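4.2 Fault description

The stall appeared in September, during the long grasping run. The cell was set up as in Section 3: two-finger gripper, wrist camera, white table, cloth backdrop. The target was a 500g package of spaghetti. At the approach pose the controller is supposed to open the fingers, move over the package and close on it. In the faulty trials the arm held its pose and no open command reached the gripper.
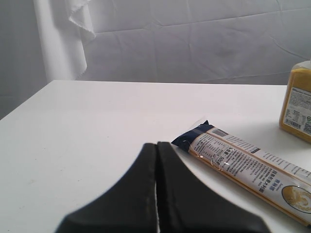 The Ronance motion log showed no error. The gripper driver had returned status code 414, which our state machine did not handle, so it waited without a limit. Danylo Kuzmenko found the code in the raw serial record. Of 100 trials, 5 ended this way.

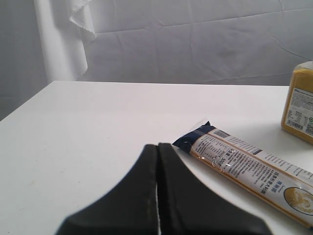

Figure 7. Wrist camera view, fingers nearly closed, package to the right.

We first suspected the position reading. When the fingers are almost closed, the encoder value sits close to the closed limit, and the driver may reject an open command if it believes homing is incomplete. Duangjai Ratanaporn replayed over 4,000 logged readings and found short dropouts that matched the stalls.

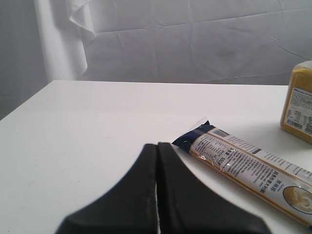
Figure 8. Gripper beside the spaghetti package, yellow container at right.

The safety concern is the waiting state. The arm stays powered with no message on the operator screen, and a person could reach in to move the package. Trinidad Troncoso added a timeout that cuts motion power and shows a warning. Changing the object at the back of the table had no effect on the fault. 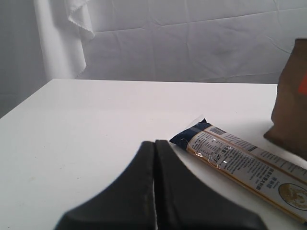 4.3 CORRECTIVE ACTIONS

The state machine now treats code 414 as a fault and requires homing before restart. The encoder cable was replaced and clamped at the wrist. The full run has not yet been repeated with the new cable.

Contact: Oleksandra Kobzar, Cedham Robotics Lab | © Cedham student projects | Back to top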